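Grivovier glass flower frog and bud vase set – three months in

I have wanted a proper flower frog for years. My gran had one, a great lump of green glass with holes in it that lived under the sink and came out for sweet peas, and when her house was cleared it went to a charity shop before I'd thought to ask. So when the Grivovier set came up in the Notton spring sale I didn't dither for long. It was £75 for the frog, a low bowl to put it in and two bud vases, which is a lot of money for things that hold stalks up, and my husband has mentioned that more than once.

It came well packed, I'll give them that. Thick card, no polystyrene, and everything wrapped separately. The frog is heavier than you'd think and has felt pads on the bottom so it doesn't scrape the bowl. One of my pads was on squint and came off the first time I washed it. I stuck it back on with the glue I use for the kids' shoes and it's been fine since.

The bowl first, as it's what I use most. It's wide and shallow, and it's lovely with anything short and blowsy: ranunculus, garden roses, those little narcissi that flop about in an ordinary vase. You poke the stems in at whatever angle you like and they stay there! I did one for my sister's birthday lunch with hellebores and a few bits of ivy off the back fence and it took me ten minutes, including looking for the scissors. The shallow bowl does mean you're topping it up constantly though. Go away for a weekend and you'll come home to crispy roses.

The holes are my main grumble. They're all one size, and that size is too big for sweet peas and too small for a decent hydrangea. For the thin stuff I bunch three or four stems together with a bit of florist's tape. Hydrangeas I've given up on. My old Priltlow pin holder (one of those spiky metal ones, a fiver from a car boot sale) copes with both and never complains, but it is ugly and I've stabbed myself on it more times than I can count, so swings and roundabouts. 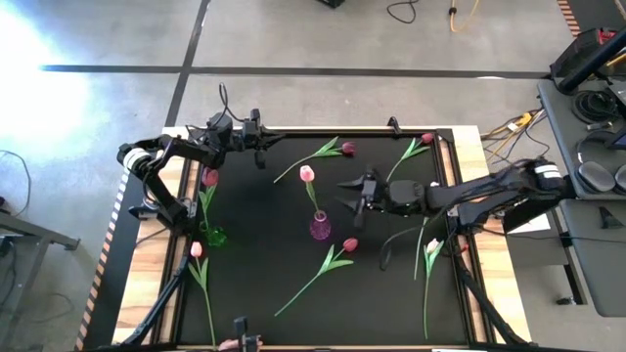
Tulips are the real test of any vase, I think, because they will not do as they're told. They carry on growing after they're cut, they bend towards the window, and by the third day you've got a completely different arrangement from the one you made. In the bowl they were hopeless, far too top-heavy, and the whole lot leaned over one side like people on a ferry. The bud vases suit them much better. One or two to a vase and let them wander about. It's the same if you use artificial ones, and I do have a bunch for the months when the real thing costs silly money. I also like a purple vase for tulips, and Grivovier only do theirs in clear or smoke, which seems a missed chance. With real stems, cut them straight across, use cold water and not much of it, and keep them away from the fruit bowl.

Back to the bud vases. The necks are narrow enough to hold a single stem upright, and the bases are weighted, so the cat has knocked over precisely one so far and it survived. Cleaning is another story. You can't get a sponge in, you can't get a normal bottle brush in, and if you leave old water in there for more than a few days you get a green ring round the bottom. I've tried rice and vinegar, swirled about for a minute, and that shifted most of it. A denture tablet overnight shifted the rest. None of this is in the leaflet, which says 'rinse after use' and leaves you to it.

None of it goes in the dishwasher either, by the way. It says so on the website but not on the box.

I lent the whole set to my friend Cledwyn Prosser for a chapel tea in December and he brought it back cleaner than it's ever been, so I asked what he'd used. Fine sand and warm water, apparently. I haven't tried it as I'd be worried about scratches, but the smoke glass looks all right to me. He filled the frog with holly and a few red carnations and I had two people ask me where it came from, so it does have the wow factor when somebody with a bit of patience does it.

I did look at the Quansah set before buying. It's cheaper, the frog has mixed hole sizes (so annoying!) and you get a taller bowl. I saw it at a neighbour's and the glass had a greenish tinge and a seam down the side I could feel with my thumb. If you mainly do sweet peas and you're not fussed about the finish, I'd say go and get that one.

Would I buy the Grivovier again? In the sale, yes. At full price I'd just want the two bud vases and they don't sell them on their own – I emailed to ask and got a nice reply saying they'd pass it on. Four stars, with one knocked off for the holes. The felt pad I'm putting down to bad luck.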